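Oct 2, 2024
Notebook, bat and ball bench
Entry: mid-barrel stiffness vs. rebound speed, maple bats, second pass

Carried over from the last entry: the stiffness numbers from the three-point bend rig did not line up with the rebound speeds from the cannon. The stiffest maple blank in the Pateck group came out near the bottom for exit speed, and the order inside the Fujimoto group was scrambled. Pei-shan thought the bend rig was at fault. I thought it was the clamp on the cannon side. We were each partly right, see below.

Bats on hand: 41, all maple, all 33.5 inch, same turning profile, drop between 2 and 3. Ash is out of this pass. Moisture was read at the handle and at the barrel for each bat before testing. Any bat that read more than a point apart between the two spots went back on the rack for later and was not fired at.

Bend rig

Supports were reset to the marks. The left support had crept inward. I don't know when. The scribe line is on the fixed rail and the support is on the slide, so the creep is easy to miss if you only look at the dial. Added a stop block and a second scribe line on the slide itself. Check both before each group.

With the span corrected, the stiffness values all dropped, and they dropped by nearly the same fraction. So the creep explains the offset from last time but does not explain the order. Rank order of the bats on the bend rig is unchanged except for two Fujimoto bats that swapped, and those were within the noise of each other to begin with.

Load cell zero was fine at start and finish.

Cannon

The grip clamp is the bigger problem. The rubber sleeves in the pivot have taken a set and the handle can rock a little before the sleeve picks up load. On a stiff bat you can feel it by hand. On a whippy one you can't, because the handle gives first. That would push the stiff bats down the table, in the direction we saw.

Replaced both sleeves with the harder Umance stock. Torqued to the value on the card by the bench. Pivot spins free, no drag.

Fired six balls at each bat, same sweet spot mark, then moved on. Balls were from the conditioned box only. Dropped the first shot for each bat as a seating shot. Gate spacing verified with the gauge bar. Two shots were thrown out for hitting high on the barrel (ink mark well above the line), and both were repeated.

Results so far, Pateck group only. The stiffest blank is no longer near the bottom. It sits in the upper half. Spread between the best and worst bat in the group is smaller than it was. Repeatability on a single bat is better than last time, and the shot-to-shot scatter now looks like ball variation and not fixture variation. I would not put a slope on the stiffness plot yet. The points lean the way you would expect, but one bat is carrying most of it. Take that bat out and the line is nearly flat.

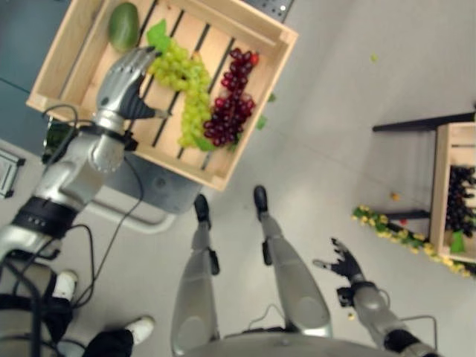 Robot hand over the fruit crate.

Fujimoto group was started and not finished. The compressor pressure sagged while the tank was recovering and the inlet speeds came in low. Correcting for low inlet speed is possible, the ratio is fairly stable over a small range, but I would sooner refire than correct. Marked those rows in the sheet with an L in the last column. Don't use them.

Waiting for full recovery between shots adds time. It needs to be written into the procedure as a pressure reading and not as a wait, because the wait depends on how long the compressor has been running.

Ball conditioning

Mhairi asked whether the box is holding. I pulled three balls from the bottom tray and three from the top and weighed them. Bottom tray balls were slightly heavy compared with their logged weights, top tray balls were right on. The fan in the box is turning but the lower tray is pushed up against the back wall and I think it blocks the return path. Pulled the tray forward and put a spacer behind it. Reweigh before the next session. Until then, top tray only.

For reference, a ball that has picked up moisture is both heavier and a bit deader. Both effects lower the rebound number. It does not take much to bury the difference between two bats of the same model, and that difference is the thing we are trying to measure.

Bat durability notes

One Pateck bat cracked on its fourth shot. Crack starts at the handle taper and runs along the grain for a hand's length. Slope of grain on the ink dot was inside the limit, but only just. Stiffness for that bat was ordinary. Nothing in the bend data would have flagged it. Its rebound speeds before the crack are in line with the rest of the group, and I have kept the first three shots in the sheet with a note. The fourth is out.

Two others have surface flaking at the hitting mark. Cosmetic for now. Rotated them a quarter turn for storage so the flake is visible from the front of the rack.

I would like to try the tap test before and after firing on the next group. The first bending mode should shift if a crack is opening inside the handle, and it costs us nothing but time. Microphone and foam blocks are in the drawer under the bend rig. In April we got clean peaks with the bat hung from string at the knob, so start there.

Swing sensor

Separate item. The Droveo knob sensors were compared against the gates with the bat on the pendulum. At low swing speed the sensor and the gate agree well enough. At the top of the pendulum's range the sensor reads high. The error grows with speed, so it is a scale problem or a radius problem. Pei-shan's guess is that the sensor assumes a distance from knob to sweet spot that is too long for this profile. There is a bat length setting in the software but nothing for the profile. She is going to run it again with the length entered short on purpose and see if the curve falls onto the gate values. If it does, it's radius.

This matters for the field sessions, where the hitters will have the sensors and no gates. A sensor that flatters fast swings will make the light bats look better than they are.

Open items

Refire the Fujimoto group, pressure reading before each shot.
Reweigh bottom tray balls. (Mhairi)
Sensor rerun with short length. (Pei-shan)
Order more Umance sleeve stock. We used the last of the hard grade.
Add the slide scribe line check to the bend rig sheet.
Tap test on all remaining bats before they go to the cannon. Record first peak only.
Find out whether the cracked bat's billet number matches any other bat in the group. If it does, hold those out.

Stiffness file is in the shared folder with the old values kept in a second tab. The old values are wrong by the span error, so don't mix tabs. Cannon left vented, gates off, clamp open.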